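Notebooks > Omavar > Lounge tasks > April

Lounge set, fruit task, first session

Started at 9:20. The goal for the month is 4000 usable examples across the lounge tasks, and fruit pick-and-return is the first one we're recording. The prompt for the operator is short: walk to the side table, take one piece of fruit, hold it, put it back in the bowl. Which fruit gets called out at the start of each take, so the words and the motion stay together in the log.

Setup

Head camera on, both hands recorded, joint logs going to the Urkthorpe drive. Clocks checked against the base station before the first take and again after lunch. Head pitch is set lower than it was for the kitchen work. With the old angle the hands kept dropping out of view as soon as the arms came down, and a take without the hands in it is not much use to us.

Start pose is beside the cream sofa with both arms up and the left fingers partly curled. I want the start pose to vary more than it did in the kitchen set. There we parked in the same place every time, and the Tilta model learned the parking place. Move the base between takes, even if it costs a minute.

One of the start views, with the table and the bowl ahead and to the left of the left hand:

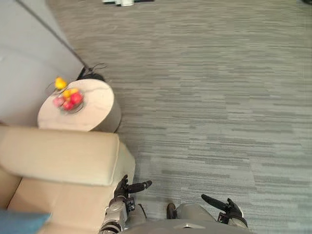
Notes from the takes

The clear bowl is hard on the depth reading. The rim comes and goes, and the fruit inside seems to float. I'm leaving it in, as we'll meet glass in any real living room, but those takes get the "glass" tag so they can be pulled out later.

The yellow fruit outside the bowl is its own case. A reach to the far side of the table takes the arm over the bowl, and the operator tends to slow down a lot there. Keep the slow ones. Throw out only the takes where the operator stops and starts over.

Black cable on the carpet next to the gray upholstery. Keep the feet clear of it on the approach. If a take goes near it, stop the take and mark it, don't try to save it.

Red apples are easy to grasp but they roll when released too high. Told the operator to lower until the fingers are inside the bowl before opening. This made the releases slower and much cleaner.

Two takes lost to a wrist log that stopped early. The video is fine, but without the wrist angles I've marked them as video only.

To do

– Ask Maksymiv for the new label sheet, the old one has no field for "put back".
– Record the same task with the left hand only.
– Try with the room lights lower.
– Check whether the striped look of the carpet upsets the floor tracking. I saw a small drift on the long approaches and haven't ruled it out.

Stopped at 4:40. Data copied, batteries on charge.

Last updated: April, 5:15 pm

Comments

Are the video-only takes going in the main folder? I'd like them for the image model, but they break my loader if they're mixed in.

Separate folder, same level as the main one. I'll move them tonight.

We had the same drift in the hallway set and it was the floor mask, so check that before blaming the carpet.

Can you log the base position at the start of each take? It would save me working it out from the video.

Yes, will add it to the next session.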